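Omeo two-arm study: frequently asked questions

What does the method do?
Omeo learns short tasks for two arms from recorded demonstrations. The new part is a second network, which decides at every step which arm should move and which should wait. We train both networks together on 2,694 demonstrations.

Why do you test on a white bottle?
Pale objects on a pale background were the weak point of our first version. The bottle task begins with the bottle upright, its metal neck uncovered, and both grippers open. The pink-red cup is easier for the model to find – the bottle needs more training data.
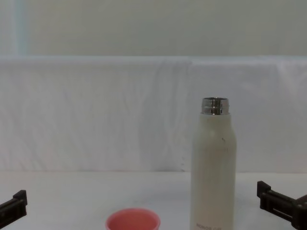

How many trials did you run?
We ran 52 trials for each task, with 4 tasks in total. The starting positions were changed between trials.

Can I use the data?
Yes, for research. The public part has 1,838 demonstrations and is hosted on the Matstead server. The rest will follow in September, after we finish checking the labels.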